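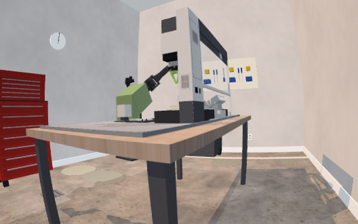 Ukham, March

Rain again until four in the afternoon. I walked to the market at Mutiso and bought onions, a small bag of rice and 28 stamps for my letters home. The woman at the post office spoke quickly and I asked her to repeat, which she did kindly. I am still shy on the telephone.

The rent will go up by 1,000 from next month. I did my sums twice at the kitchen table and I can manage it if I do not take the bus to Pimov so often.

In the evening I read eight pages of my novel with the dictionary closed. The word "nevertheless" I now like very much. Tomorrow I must wash the curtains.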